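The Inventory at Sidavness

The house at Sidavness had to be emptied by the end of January. The agents, a firm called Auer, sent the form in advance. It ran to 522 lines, most of them blank, and asked for four facts about each object: what it was, where it stood, what condition it was in, and where it was to go. There was a narrow column on the right marked Remarks. The covering letter asked that this column be left empty where possible.

Liliana Guerra took the form on a clipboard and began in the hall. Shengli Deng carried. They had agreed the method in the van. She would write, he would lift, and neither would discuss an object for longer than it took to enter it.

The hall took the morning. It held a coat stand, a barometer fixed at Change, and a chest whose lid had swollen shut. Line 6 was the barometer. Under Condition she wrote "needle does not move", and under Destination she wrote "sale". Shengli tapped the glass twice, waited, and wrapped it in a blanket.

By two in the afternoon they had reached line 164 and the kitchen.

A kitchen is slow to list. The objects are small, they are kept inside one another, and few of them have a single name. Her aunt had used the same tin for string, for stamps and later for seeds. The form had no means of recording this. Liliana entered it as "tin, with lid" and went on.

Her aunt had worked for Nekow, the ferry company, for most of her life, in the office that drew up the stores lists. She had run her own kitchen on the same principle. Every shelf had a number pencilled on its underside. The table was the exception. Whatever was in daily use lived on the table, and anything that stayed there for a week without being touched was returned to its shelf. The rule had been explained to Liliana when she was small, with some force, over a spoon.

"Table next," Shengli said.

"Table last. Do the shelves."

He did the shelves. He read the pencilled numbers aloud and she wrote them down, although the form did not ask for them. They went into Remarks. Shelf nine was missing. There was an eight and a ten, with a gap between them wide enough for a jug, and two screw holes filled with something grey.

It was getting dark when they came to the table.

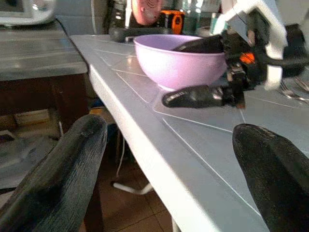
She wrote "table, white, grooved top, rounded edge" and then "bowl, plastic, lilac". Under Condition she put "good" for both. Under Destination she put nothing, and held the pen over the box.

"Sale?" said Shengli.

"It's a plastic bowl. It has no sale value."

"Charity, then. Or waste."

"It was for the keys," she said. "Then it was for lemons. When I stayed here it was for whatever I had in my pockets. I had to empty them before I was allowed to sit down."

He considered this. "That is three uses. Which is current?"

She did not know. The last time she had visited, the bowl had been on the table, and she had put her gloves in it without thinking. Her aunt had taken them out again, folded them, and put them back. Neither of them had spoken about it. That had been in the spring.

"Leave it open," Shengli said. "Do the cutlery."

She did the cutlery. It went down as one line, "forks etc., metal", which her aunt would not have accepted. She turned back, struck out "etc." and asked him to sort the pieces by kind. It took him a quarter of an hour. He made no objection – he was paid by the day – and when he had finished he squared the handles against the edge of a tea towel.

The total was worked out in the van, with the inside light on. Auer's estimate for the contents had been 1,570, before their commission. Liliana added the column twice and reached a lower figure each time. She wrote down the second. Shengli started the engine to run the heater and ate an apple.

"One line has no destination," he said, looking across at the sheet. "They will send it back."

"They can send it back."

"It will take up to a month. Cenduneo took longer, with my father's things. They queried a ladder."

She turned the form over, found the line, and read it again. Then she wrote in the box, in small capitals so that it would be legible on a copy: RETAINED. The Remarks column beside it was still empty. She rested the pen there for a while, then wrote "shelf 9, if found" and put the cap back on.

Shengli got out to check the straps. When he came back he had the bowl under his arm. He set it on the seat between them, took the house keys from his jacket, dropped them in, and reversed down to the road.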